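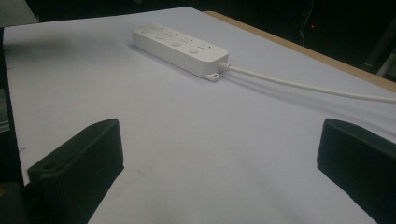 Standby Power in Shared Student Housing

Project report, Household Energy module
Group members: Getsemaní Ochoa, Algirdas Bite, Glenys Edwards
Project advisor: Ynyr Penry

We use cookies to remember your settings and to see which pages get read. Accept | Manage choices

Introduction

Standby power is the electricity a device uses when it is plugged in but not doing its main job. A TV waiting for a signal from the remote uses it, and so does a microwave showing the time. Each load is small, but it can run all day and all night.

Our group wanted to know how much of this goes on in the Maddocks building, where all three of us live. Rent there includes electricity up to a set limit, and most tenants never see a bill. We thought this might affect how people treat their plugs. We also wanted to find out whether a switched power strip gets used as a switch or only as a way to add more outlets.

Background

Our reading for the module covered two ways of cutting standby use. The first is to buy better equipment. The second is to change habits, mostly by turning things off at the wall or at the strip. Students in rented rooms can't do much about the first one. The refrigerator, the stove and the hall lights belong to the landlord. That left us with the things people bring with them.

We left out refrigerators and anything medical. We also left out the routers, which tenants at Maddocks share between rooms and are asked to keep on.

Method

We asked for households through a note in the laundry room and got 21 rooms. Each room was visited once in the evening and once in the early morning. At each visit we plugged a meter in between the wall outlet and the strip or device and wrote down the reading after it settled. Algirdas did the meter work, Glenys kept the sheets, and Getsemaní ran the short interview.

The interview had four questions:

- Which of your things do you turn off at night?
- Which ones do you unplug or switch off at the strip?
- Is the strip somewhere you can reach?
- Do you know what you pay for electricity?

The meter was borrowed from the physics store. Iestyn Sayce checked it for us against the bench supply before we started and showed us how to read very low loads, where the display jumps between two values. When that happened we wrote down the lower one.

Results

The biggest standby loads came from game consoles in their quick-start mode and from older speaker sets. Phone chargers with no phone attached barely moved the meter. This surprised several tenants, who had been careful about chargers and had never thought about the speakers.

Desktop computers varied a lot. Two that looked almost the same gave very different readings when shut down, and we think a setting that keeps the USB ports powered explains it. We didn't open anyone's settings to check.

Most people told us they used the strip to get more outlets and left it on all the time. The main reason was where it was. Strips were behind beds, under desks or at the back of a shelf. In the rooms where the strip sat on top of the desk, the tenants were much more likely to say they switched it off before bed - and the morning readings agreed with them in all but one case.

Hardly any tenants knew what they paid. One had worked it out from the lease and gave us a figure of around 300 dollars a year, with heating included. We could not confirm this with the building office.

Problems

Our morning visits were too early for some people, and we had to rearrange a few. Tenants also knew we were coming. It is possible that some of them switched things off because of that, so our standby readings may be lower than normal. A meter left in place for a week would have been better, but we had only the one.

We first planned to include the Alamell building for comparison. Its outlets are behind fixed furniture in most rooms and we could not get at them, so we dropped that part.

We also ran the whole study in August, when some rooms were half packed. A repeat in winter would likely find more lamps and heaters in use.

Recommendations

We suggest that the welcome sheet for new tenants include a few lines on standby loads, with consoles and speakers named first. It should say that strips belong where a hand can reach them, away from sinks and bedding, and that one strip should not be plugged into another.

We would also like the building office to post the monthly electricity use for each floor. Several tenants asked us for this during the interviews.

Division of work

Glenys wrote the method and results. Algirdas wrote the background and the problems section. Getsemaní wrote the rest and put the report together. Ynyr Penry read a draft and asked us to take out a cost estimate that rested on too few readings, and we did.

Contact the module office | Copyright the authors | Back to top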